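Open Newsroom Day: Project Report
Media and Community course, spring term, Grovham College

Our group wanted to find out if a student team could run a free one-day journalism conference for high school papers in the region, and we can report that it was the best thing we did all year! Most of the schools around Baststead have a paper or a news site, but very few of their editors had ever met each other.

We started planning in January. The Verhoeven Building gave us its main hall, which seats 400, plus four classrooms for workshops. We wrote to every school on the county list, and by March we had 355 students signed up (we had set ourselves a target of 100, so there was some yelling in the library). A small grant from the Nedham Fund covered lunch and printing, and two local papers sent reporters to lead sessions on interviewing, public records and covering school board meetings. 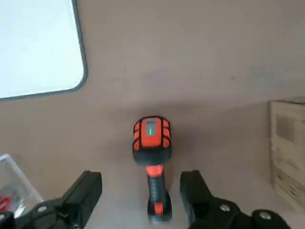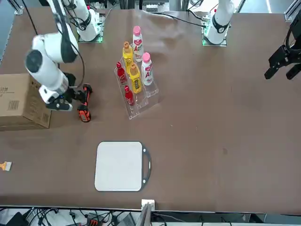

Did students from schools without a newspaper get anything out of the day?

They got a lot out of it, going by the feedback forms. We added a "start from zero" workshop for them, and 65 students picked it as their first session. They left with a one-page plan for a first issue and an email contact at a school that already publishes.

The interviewing workshop was our favorite to watch. Pairs had ten minutes to find a story in each other's lives, then pitch it to the room, and some of those pitches were really good – one about a family bakery is now running in a school paper.

Some things we would change. Check-in was slow because we had one list and two doors. The panel on press freedom ran over, so the last workshop lost a quarter of an hour. We should also have booked the buses earlier; two schools dropped out the week before when they couldn't get one.

Next steps: the editors asked for a shared calendar and an online meetup every month. Three of us are setting that up over the summer, and the first call is planned for September, on a Tuesday after school.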